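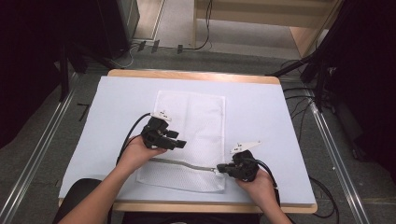
November, 14:20. Bench 2, Cutcombe body, second day on the front-focus complaint.

Swapped the Nomach 85 for the Prustby 50 to rule out the lens. Same target, same tripod height, centre point only, one-shot. Ran 16 frames per lens, defocusing to infinity before each. The Nomach front-focuses by around 14 mm at two metres, wide open. The Prustby lands on the line except for three frames, all under the tungsten lamp.

Ramil Sarmiento thinks it's the lamp and not the body. Possible. Repeated the Nomach set under the daylight panel and the offset shrank but did not go away. Microadjust at +6 centres it at two metres and overshoots at five, so no single value will do.

Checked firmware: build 102 on this body, 169 on the loaner. Loaner shows no colour shift with either lens. Have not updated ours yet – want a full baseline first, in case the update resets the AF tables.

Consolacion Ignacio has the Buenaventura chart and will bring it over. Ours has a slight bow along the left side, fine for centre point, useless for the outer ones.

To do:
Repeat tungsten set with the loaner, both lenses
Servo mode, Nomach only
Log the microadjust value before flashing 169
Recharge the grey battery, it dropped out at frame 11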